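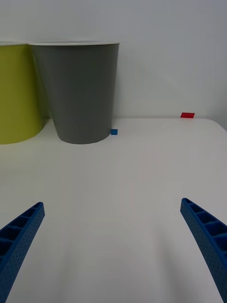

Tape first, then everything else

Okay, so I promised a follow-up to my rant in March about sloppy table setups, and a few of you have been poking me about it. I spent a good chunk of this weekend rewriting our house rules for bench tasks, and the tape rule is now number one on the sheet. It used to be number seven, somewhere under "wipe down the surface" (which everybody does anyway).

The rule goes like this. Every start position gets a piece of tape on the table before the first run of the day, and the tape stays put until the whole batch is finished. Small bits, lying flat, pressed down hard. If a piece peels up, you stop, you stick down a fresh one in the same spot, and you write it in the log with the run number. No eyeballing!

I know it sounds fussy. But we had a batch last winter, 388 runs, where the marks got pulled up at lunch and put back "pretty much where they were." Pauline Ashworth went through the log afterward and couldn't say which runs came before lunch and which came after. We threw out the lot. I was not fun to be around that week.

Rule two is about colors, and I've gone back and forth on it so many times. Privel, the little checklist tool we use, lets you tag positions by color, so my first draft had five colors and a legend. Way too much. People were standing there with the sheet in one hand, squinting. Now it's two colors for the whole table and that's the limit.

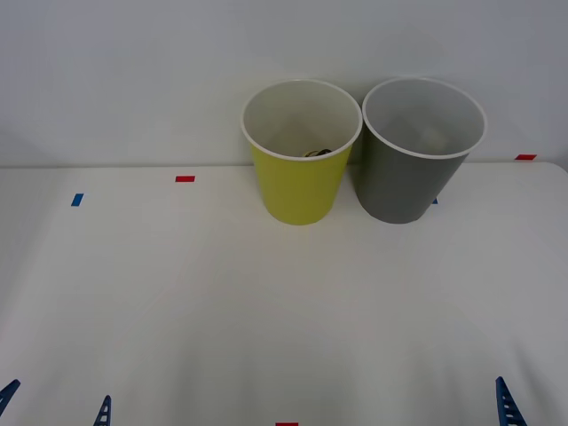
Rule three is the one I get the most email about: what counts as done. You have to write it down before you start, in one plain sentence that a person from another team could read and agree with. "Object goes in the cup" is too loose for me. Which cup? Does it count if it's hanging over the rim? With a yellow-green one and a gray one standing that close together, I want the sentence to name the color, and I want it to say the thing has to be at the bottom, inside, with the other cup empty. Then whoever is scoring looks down into both cups, every single time, and marks yes or no. There's no "kinda" column. I took it out.

Rule four, score from the same view all day. Pick one and stick with it. From a low angle you can't see into a cup at all, so don't go scoring from there just because it's the window you happen to have open.

And rule five is boring but please do it: one name per batch in the log, with the version of the sheet you used. Ours is on version 2 now. I'll put the full text up once Pauline has had her go at it with the red pen. If your group does the tape thing differently, leave me a comment, I'd love to steal something better.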